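How to Wash a Foam Floor Mat Without Ruining It

Home > Floors > Mats and Rugs

A padded mat will take years of feet and dropped coffee and then fall apart the first time you put it in a washing machine. I know because I put mine in a washing machine. It came out in two pieces, and the drum was finding crumbs of it until March.

So, by hand.

What you need

A vacuum with a brush head
Dish soap, the plain kind
A bucket of lukewarm water
Two cloths you don't love
Somewhere shady to dry it

Step 1. Vacuum both sides. The underside is worse. Go slowly along the seams, where the grit likes to live.

Step 2. Mix a teaspoon of soap into the bucket. You will want to add more. Extra soap stays in the foam and turns the mat into a skating rink, as my neighbor Blair Niven learned on his way to the phone.

Step 3. Wipe, don't soak. Wring the cloth until it stops dripping and work in strips. For sticky spots, lay the damp cloth on top and leave it for 7 minutes. Go do something else. Scrubbing early only polishes the stain.

Step 4. Wipe again with clean water and the second cloth. Then do it once more – the soap is still in there.

Step 5. Stand the mat on its edge to dry, out of the sun, and turn it after 30 minutes. Sun makes foam curl, and a curled mat will trip you every morning for the rest of its life.

Step 6. Press your palm flat on the middle before you put it back. If it feels cool, it's still damp. Give it overnight.

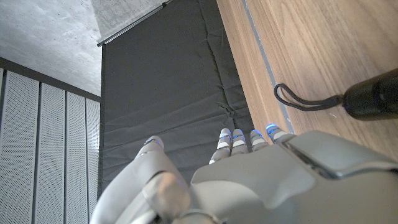 Step 7. Put it back with the other side facing up, if the pattern allows, so the worn patch gets a rest.

Comments (2)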